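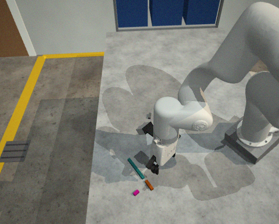 Sim cell, floor view: arm low over the small blocks, gripper open.

December, late afternoon. I finally sat down with the Avum scene and a big mug of tea, meaning to record for an hour and staying, as usual, far too long. Got 18 episodes, 2 of them thrown out because I let the arm dawdle and I'd hate for the policy to learn my daydreaming.

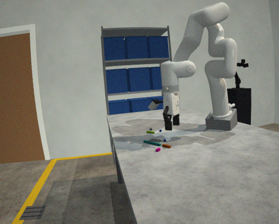
Letanton Lab, Demonstration Data Group

The teal bar is still my favorite thing to practice on (long and slender, so the approach angle matters such a lot), and I'd love more starts from above the table, with the fingers open, like this one. Kandasamy scene files are next, once I've renamed the folders properly.

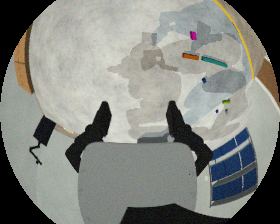 Do we keep episodes where the grasp misses on the first try?
Keep them if the retry is clean, and tag them "retry" so the Lasilska loader can weight them separately.

Tomorrow: nine more starts, then copy everything over to the shared drive.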